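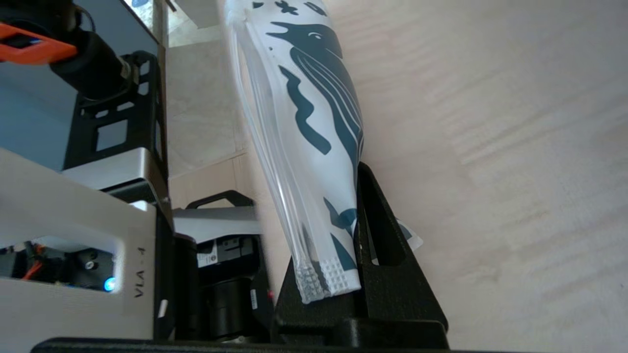 Motif baleine bleu-vert foncé sur fond blanc.

Monter une carte à volet avec une image numérique

Fournitures : papier Seixas blanc, carton Erkmont, colle Jemero, plioir, massicot.

1. Ouvrir l'image dans le logiciel et régler la largeur à 41 mm. Conserver les proportions.
2. Imprimer en qualité maximale, sans mise à l'échelle. Laisser sécher avant toute mise en couleur.
3. Colorier du clair vers le foncé. Les encres à alcool font baver certaines imprimantes : tester sur une chute.
4. Détourer en gardant 2 mm de marge.
5. Rainurer le carton au milieu, plier, écraser le pli au plioir.
6. Coller le motif sur le volet, bord inférieur parallèle au pli.

Le gabarit Plomside n° 621 convient aussi pour le format carré.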